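Gripper day at Drendmont, Friday, July 6, 2018

The Drendmont lab opened its workshop to visitors, and we went to compare two grippers: the Plekeo parallel jaw and the older Rafferty.

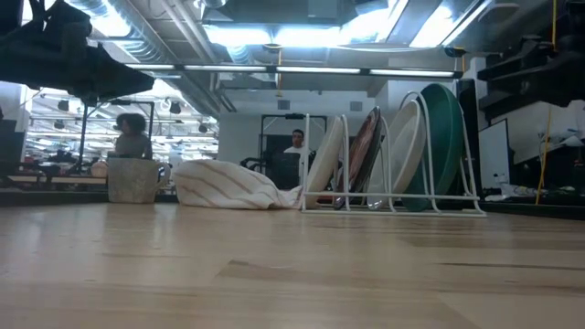
Plates were the test I cared about most, as our own line handles a lot of them. Each gripper got 10 tries. The big green plate at the tall end of the rack gave the Rafferty trouble -- it managed seven. The Plekeo did better but was slower on every approach.

Both ran on the same Zekora controller, so the difference came down to fingers and tuning.
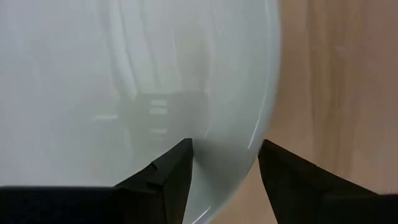 Swapping fingers takes two screws. Staff gave us a price list and a 209-page manual, and we have asked for a loan unit in December.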